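Avril, 7 h 40.

Repris l'inventaire du studio de Nirkport là où je l'avais laissé. La moquette beige tient bien : fibre serrée, pas de décoloration sous l'ancienne armoire, deux marques d'écrasement près de la fenêtre, que la vapeur devrait relever. Surface à traiter inchangée par rapport au relevé de Minami. L'aspirateur passe avant tout le reste, donc le sol doit être dégagé d'ici midi.

Reste ce qui traîne par terre.
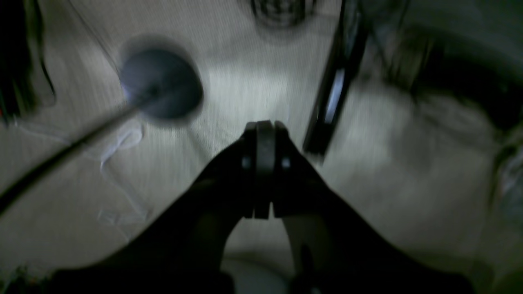 Par Emiko Ichikawa – carnet de Nirkport

Un disque gris ardoise, à peu près rond, avec une longue tige noire, ou un câble, qui en part de biais. Je penche pour un pied et sa base, sans certitude ; noté « support, à identifier » dans la liste. Juste à côté, un cordon blanc fin, en boucle lâche. À enrouler sans serrer et à étiqueter à part, tant que je ne sais pas à quel appareil il correspond.

Yasuo Ishida pense à la lampe Steneck, achetée pour l'ancien bureau. Possible. Le catalogue Sellia donne la référence 2 488 pour le pied seul, mais la fiche ne précise ni le diamètre de la base ni la section de la tige. Je mesurerai ce soir au réglet de 500 mm, en posant la base à plat contre la plinthe.

Pour les cartons : textiles au fond du placard, petit électrique sur l'étagère du milieu, câbles dans des sachets fermés. J'ai déjà rempli plus de 2 cartons de multiprises et de chargeurs, dont la moitié sans étiquette – à reprendre.

18 h 10. Vapeur reportée, le réservoir fuit au bouchon. Joint à commander.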